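To: Irnommont House residents' and staff list
From: Kamrul Selvanayagam, Domestic Services
Subject: Re: Hand soap in the shared kitchens and washrooms
November 2020

Dear colleagues and residents,

Thank you to those who replied to the notice on hand soap. One message raised several points which have also reached this office by other routes, and it is quoted below with the sender's agreement. The reply is sent to the whole list so that the same arrangements are understood on every floor.

> The pump bottles in the second floor kitchen are often left nearly
> finished for days. Is somebody meant to refill them, or are we to
> ask for a new one? Last month there were three bottles by the sink,
> all with a little in the bottom, and one had clearly been topped up
> with water. I would also like to know whether we may bring our own,
> as the soap supplied by Promik makes my hands very dry. Finally, the
> bottle keeps travelling from the sink to the dining table and back.
> Could it be decided where it lives?

Refilling. Clear pump bottles are to be refilled and kept in use. They should not be thrown away when they run low. The domestic team checks each kitchen on its morning round and will refill any bottle in which the soap has fallen below a quarter. If a bottle runs low between rounds, any resident may refill it from the large container in the cupboard beneath the sink. Please unscrew the collar, pour slowly, and wipe the neck before replacing the pump.

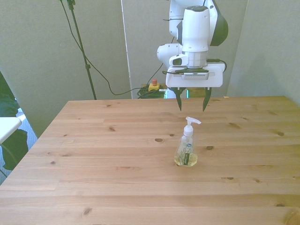

Bottles of different soaps should not be combined. Where a kitchen has collected more than one part-used bottle, the oldest is to be finished first and the others placed in the cupboard until required. Staff have been asked not to put out a new bottle while one is still in use.

Water must not be added to the soap under any circumstances. Thinned soap does not keep well and passes through the pump too quickly, with the result that more of it ends up in the sink. A bottle found to have been watered down will be emptied, rinsed with hot water, left to dry upside down overnight and then refilled.

Personal soap. Residents may bring their own hand soap and keep it in their rooms or in their named section of the kitchen shelf. It should carry the owner's name or room number. Unnamed bottles left at the sink will be treated as shared and may be used by anyone. Residents whose skin is affected by the supplied soap should write to this office. An unscented soap from Voveo is held in store and can be issued on request, and no medical letter is needed.

Position. The shared bottle belongs on the right-hand side of the sink, away from the washing-up liquid, with which it has more than once been confused. It may be moved to the table for group cooking or craft sessions, and whoever books the session is asked to see that it goes back afterwards. The wooden tables should be wiped if soap has dripped on them, as it leaves a dull ring on the boards. A damp cloth is sufficient. Please do not use scouring pads or spray polish.

Labels. Please leave the printed label on the bottle. Several have been peeled off and the remaining glue collects dirt. When a bottle has been refilled with a soap other than the one named on its label, the domestic team will add a sticker giving the contents and the date of filling.

Supplies. The house holds 40 refill containers in the ground floor store, and the next delivery from Lytvynenko is expected in December. Requests for an additional container should be made by email, or by telephone on extension 612, giving the floor and the kitchen. Residents are asked not to take containers from the store directly, as this makes it difficult to keep the stock sheet correct.

Pumps that stick should first be held under a warm tap for a minute, then pressed several times. If this does not clear them, leave the bottle in the tray by the store and a replacement pump will be fitted.

Any further questions may be sent to me directly, or to the list if they are likely to be of interest to others.

Yours sincerely,

Kamrul Selvanayagam
Domestic Services
Irnommont House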